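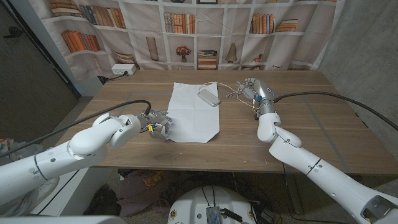 The Miloten wrist cable kit has been on our two-armed robot since July, and I'm a fan! You get clips, soft ties and 14 stick-on guides, and fitting both arms took me one lunch hour. Our paper-handling cell is hard on cables. Each arm has a thick black one that has to follow it everywhere, and I like a big, lazy arc like the one from the lower-left edge up to the wrist, with the hand down at the corner of the sheet. The guides hold the cable without pinching it – the old zip ties always did.

I ran 943 cycles before the first check and only one clip had slid. Pushed it back, wiped the arm, carried on. What the kit won't do is tidy the tabletop. A thin white cable can still end up in the right hand's fingers, so clear those yourself before you start.

The glue needs 8 hours to set, and the leaflet is tiny. Still buying a second set.

Home | Reviews | Cells & Arms | Upkeep | Contact

Comments (2)

Ifeanyi Ogundipe: Do the ties fit Palamarchuk wrists?

Drumomgate: Mine do, with the larger size. Great kit.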